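开放日的下午茶

Wutine的开放日定在下午两点，我一点半就到了，结果先听了四十分钟讲话。讲话的是Lorcan Conneely，他在台上放了一张图，一条曲线从左下角爬到右上角，纵轴没有单位。他说，这套名叫Erdős的系统最多能学会1000种日常物件的拿法。坐我旁边的Samina Usmani小声问，日常物件有没有1000种。我替她数了数自己家的厨房，数到漏勺就放弃了。

讲话结束，大家端着纸杯去看演示。我原以为会看见一条威风凛凛的机械臂，在玻璃罩里翻跟头。演示桌比我想的朴素得多，上面摆的是手机壳。
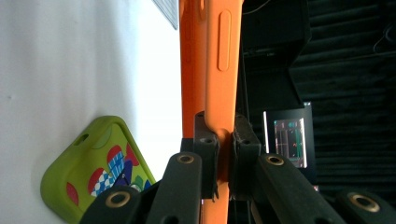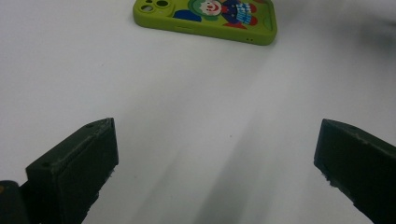

我对自动化的看法，大概就是在这张桌子旁边变老实的。这些年我写过不少文章，担心机器抢走我们的饭碗，措辞一篇比一篇悲壮，稿费倒很平稳。可真站到跟前，你会发现眼下的难题小得让人不好意思：橙色的那只被黑色夹爪夹着，竖得笔直，神气得像在领奖；绿色的那只背后印着花花绿绿的小丑，平躺在白色台面上，咧着红嘴笑。我盯着小丑看了一会儿，总觉得它笑的是我那几篇文章。

手机壳这东西，人拿起来是不动脑子的。薄边，圆角，按轻了滑，按重了弯。Parveen Tarar负责讲解，她请一位观众闭上眼睛，说说自己早上是怎么拿起手机的，先动哪根手指，从哪一边下手。那位先生想了半天，说是用手拿的。全场都笑，我没敢笑，我的答案和他一样。

我的意见也就在这里。我们夸机器，总爱夸它下棋、写诗、考试得100分；我们怕机器，怕的也是这些。至于把一个软塌塌的壳子从桌上拿起来，放到另一个地方去，既没人夸，也没人怕，工资单上这种活儿向来排在末尾。Wutine肯把整个下午花在这上头，我是佩服的。我不佩服的是那条没有单位的曲线。手里的活儿这么细，话却说得那么粗，听着像是两家公司。

散场前有提问时间。Shahzad Jadoon问什么时候能买到，Conneely回答得很长，里面没有月份。Amna Usmani问能不能叠被子，他回答得很短。

我回家以后把手机放在桌上，拿起来，又放下，认真练了两遍。第二遍掉地上了。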